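PRERKCOMBE - Oriana Durán has spent most of the spring answering the same question from oyster growers: when can they start putting shell back on the reef?

Her answer is September, and only on the eastern side of the bay.

Durán, a marine biologist, runs the reef survey for Kostside, the nonprofit that holds the restoration permit. The group finished its latest count in May 2020 and logged 1119 live native oysters across 21 plots.

"It's more than I expected on the east side and less than I hoped for on the west," she said in a phone interview. "The west plots are mostly silt. You can drop all the shell you want on silt and it sinks."

The last commercial dredging in the bay ended before she was born. She said people tend to assume the animals would return on their own once the boats stopped.

"An oyster larva needs something hard to settle on," she said. "The dredges took the oysters and they took the bottom too." 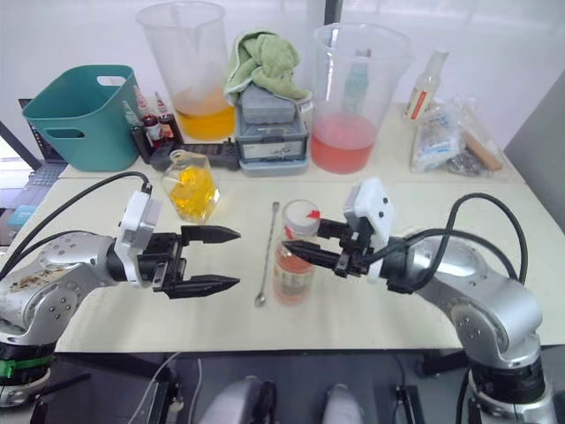
The plan for the fall calls for 600 bags of cured shell, laid in two rows off Pringle Point. Damián Cáceres, who grows oysters on a lease nearby, has offered his workboat, the Windance, to carry them out. He would like to see the rows go in sooner.

"We've got the shell sitting there and we've got the summer spawn coming," Cáceres said. "I understand the permit. I'd still rather not miss a season."

Durán said she sees his point, but the permit bars any work on the bottom while eelgrass is growing. She has asked for an earlier start next year and has not had a reply.

Disease is her other worry. Two of the plots had a high share of empty shells, still hinged, and samples from both are being tested for parasites. If the tests come back positive, shell from those plots will stay where it is.

Asked how long it would take for the reef to sustain itself, she declined to give a year.

"I can tell you what's in the plots," she said. "We'll go back and count them again next spring."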